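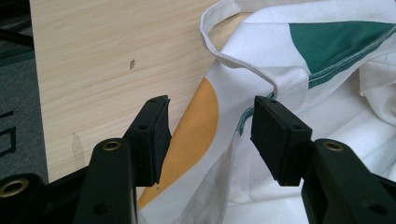 Packing bench, bag handling - 31/01/2020

Second go at the fabric totes. Gripper on the hand-held for now, arm stays parked till we know what the fingers need to do. Bag bunched up beside the pale board, strap looped over at the top. Bad case on purpose, that's how they come out of the returns cage.

Notes as I went:

- Strap is the thing to go for. Body of the bag folds away when the pads close on it, then you've got a fistful of cloth and no idea which way up.
- Seam edges second best. Green stitching shows up well against the white, might be usable for the vision side. Ask Guérin.
- Come in from the strap side, not over the board. Clipped the board twice, no harm done.
- Pads ok. Didn't slip on the canvas. Did pick up fluff, wipe between runs.
- Wrist gets sore. 49 picks and I'd had enough, swap over sooner next time.

Total logged so far 237, counting the Skasa batch from before the break. 7 thrown out, bad sync.

Now the other bit, which I keep putting off writing down.

Went through the plan with the early shift at changeover. Plan as it stands: arm takes the bag sorting at bench 2, people move to checking and repairs. Reaction mixed. Sorting is dull and it's hard on the hands, no one's fighting to keep that. But it's also the job where you can talk to the person opposite, and the job people get put on when their back is bad or they're just returned from being off. Take it away and what's the light duty? Hadn't thought of it. Not in the Trallutell paperwork either, I looked.

Other points raised:

- Who clears it when it jams. If it's whoever is nearest then thats an extra job on top of their own. Needs to be a named role with time for it.
- Pace. They don't want checking set by how fast the arm feeds. Suggested a buffer shelf between, so people pull when ready. Good idea, cheap, should of been in from the start.
- Training on the repair machines before the arm goes live, not after.
- Would like to do some of the demo picks themselves. Yes please. They find the strap far quicker than I do, they flick the bag first to open it. I've been grabbing it as it lies. Need to record it their way and see if the arm can copy a flick at all.

Told them nothing switches on before June. Elard to confirm that in writing, chase.

To do:
- buffer shelf, measure gap at bench 2
- light duty question, raise properly with Elard
- new log sheet, column for who did the pick
- spare pads, order
- more bags from the cage, crumpled as found, don't tidy them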